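Domico Stone-Look Benchtop Film: nine months in, would I buy it again?

Reviewed June 16, 2024

I've never trusted anything that promises a new kitchen for the price of a dinner out, and the Domico benchtop film promises exactly that. It's a stick-on vinyl in a handful of stone patterns. Two rolls and a squeegee came to just under $200, delivered. The product page had 2,362 ratings when I ordered, nearly all of them glowing, and a fair few seemed to be written the same day the roll arrived. That tells you how it looks out of the box and nothing about how it wears.

I wanted white marble with a bit of life in it. Plain white shows every crumb, and the beige one, Endine, looked like a dentist's waiting room.
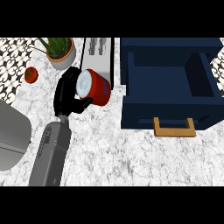 White with grey speckle, the look I was after.

Putting it on

The instructions say one person can do a standard bench in an hour. It took me four, and I had help for the long run beside the sink. The backing paper tears if you pull it at an angle, and once the film grabs a corner it does not want to let go. A hairdryer on low fixed most of the bubbles. It did not fix the crease near the stove, which I now cover with a chopping board.

Cutting around the sink was the worst of it. The squeegee in the pack is flimsy, so use a proper one and a new blade. I'd also ignore the advice to overlap the joins. Overlapped edges catch the dishcloth and start to lift – mine went in January, a few months after I'd laid it, and I had to trim them back and butt them together.

How it has worn

Better than I expected on the flat, worse on the edges. Coffee and beetroot wipe off. Turmeric left a faint yellow patch that has never quite gone. The front lip is scuffed where people lean on it, and the pattern repeats often enough that you'll spot it once you know.

Heat is my real complaint. The label says "heat resistant" and gives no temperature, so I treat that as no promise at all. Hot pans go on a trivet. If you keep small appliances out on the bench, I'd put a mat under anything that warms up.

White marble also needs something dark near it, in my opinion. Against pale cupboards it washes out, while navy gives it an edge.

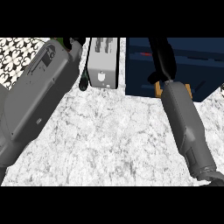

What else I looked at

Illow sells a thicker film that is supposed to be easier to reposition. The sample did peel back cleanly, but the grey veining was blurry up close and the roll cost nearly double. Price had a cheaper one with a strong plastic smell, and that sample went straight to the shed.

Verdict

Fine for a rental (ask first) or for a few years until you can afford the real thing. I'd buy it again for a laundry, and I'd think hard before doing another kitchen with it. Three stars out of five, with one of those for the beetroot.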